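Questions I get about the Pleston talks

I've been writing a small newsletter on international diplomacy for nine years now, and my inbox fills up whenever a summit comes around. The same questions keep landing, so I put my answers on one page. Last updated 20th November.

What are the Pleston talks, anyway?

They're a yearly meeting where governments that share a river basin sit down and argue about water, shipping and border trade. Four countries have full seats at the table. Three more come as observers, which means they can speak but can't vote, and believe me, they speak. The name comes from the town that hosted the first round, and it stuck even though the meeting moves around these days.

Who chairs it?

The chair rotates every year and changes hands in December. Whoever has it sets the agenda, picks the venue and gets to write the first draft of the closing statement. People underrate that last part! If your draft is the one everybody is crossing things out of, you've already won half the argument.

Does the chair have any real power?

Some. The chair can't force a vote or overrule anyone. What it can do is decide that fishing rights come up at nine in the morning when everyone is fresh, and that port fees come up after dinner when they'd sign a napkin to get to bed. I've watched that trick work more than once.

What is the Grerko formula?

Oh boy. This is the one I get most. It's the rule for splitting the cost of dredging, and it's named after the lock at Grerko where the first big fight over it happened. Each country pays according to how much cargo it sends through, with a discount for whoever sits furthest upstream. The downstream side has hated the discount from day one. I think it's clumsy but fair, and I've had plenty of angry mail for saying so.

Are the decisions binding?

No, and I wish more headlines mentioned it. The closing statement is a political promise. Each government has to go home and turn it into law, and some of them take their sweet time. The Brandes protocol on flood warnings was agreed on a handshake and then sat in one parliament for four years — same text, no changes, just sitting there.

Why does a flood warning protocol matter so much?

If somebody upstream opens a gate, the people downstream need to hear it before the water shows up. That was done by phone between two engineers who happened to get along. Nice while it lasted, but you can't run a border on two people liking each other.

Can ordinary people attend?

The opening session, yes. There are 100 public seats and you sign up through the host government's website. Bring ID, get there early and eat first, as the coffee line is brutal. The working sessions are closed, though delegates wander out into the lobby and they do chat if you're polite. 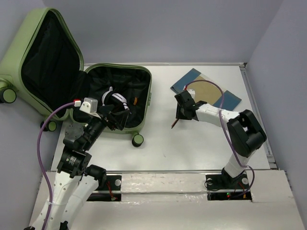

I've had some of my best conversations out there, standing next to a radiator with a paper cup. Just don't quote anyone by name unless they say it's okay. They remember, and so do their press officers.

Who should I read besides you?

Kuo-hua Ho, first and always. His long pieces on river law are slow going for the first few pages and then you can't put them down. He and I disagree on the observers (he'd give them votes tomorrow, I'd wait) and I learn something every time we go at it.

Will Grolside get to host next?

I keep hearing yes. The town has a decent hall and a train station, and the mayor has been lobbying hard. My one worry is hotel rooms. Last time a small town hosted, I ended up staying two valleys over and missed the opening remarks completely.

Can I republish your stuff?

Sure, with a link back. Please don't trim the paragraphs on money, though — those are the ones I get letters about when they go missing. And if you spot a mistake, write to me and I'll fix it on this page.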